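How to keep a two-arm bottle cell in good order

These are the Trunthorpe bench rules for anyone running cap-and-bottle work on a pair of small arms. Kálmán Vincze wrote the first version after an afternoon best forgotten, and Firouzeh Ansari took out the swearing.

Before you switch on

Clear the floor of the cell of anything that isn't on the job sheet. Pens count. So does your tea.

Check that every arm base is bolted tight to its rail. Tug it. A base that moves for your hand will move a good deal more for a motor.

Run each cable by eye from gripper to base, with the arm at full stretch and again folded up. It should have slack in both and snag on nothing.

Know where the stop button is without looking. Homa Rostami tests new starters on this with their eyes shut, and she keeps a list.

Gripping

Hold a bottle by the body, low down, with a finger on each side. Thin plastic gives way quickly, so start with the lightest grip setting and go up one step at a time.

Keep the cap clear of the holding fingers. The other arm will want it.

Bring the second arm in slowly. Two grippers meeting at the tips is the most expensive handshake in the building.

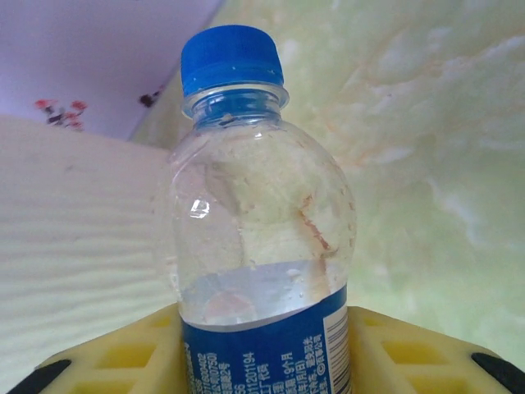
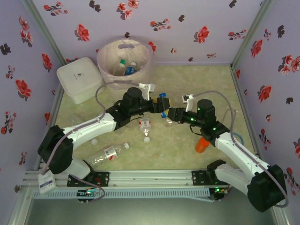
Bottle work in the cell: the wrist view first, then both arms from outside.

While it runs

Hands stay out. If a cap rolls somewhere awkward, let it. Stop the arms, wait for them to settle, then reach in.

One person is in charge of the run and says so out loud. Two people in charge is how we got rule 11, which you may read on the back of the door.

Log every drop, including the ones you think were the bottle's fault. Our log stands at 1016 entries and the bottle has yet to be found guilty.

Afterwards

Park both arms before cutting the power - they do not fall gracefully. Wipe up any water, then check the finger pads for wear and change them in pairs.

Sign the sheet with a name somebody can read. Questions go to Kamran Golestani on extension 3617, preferably before the bang.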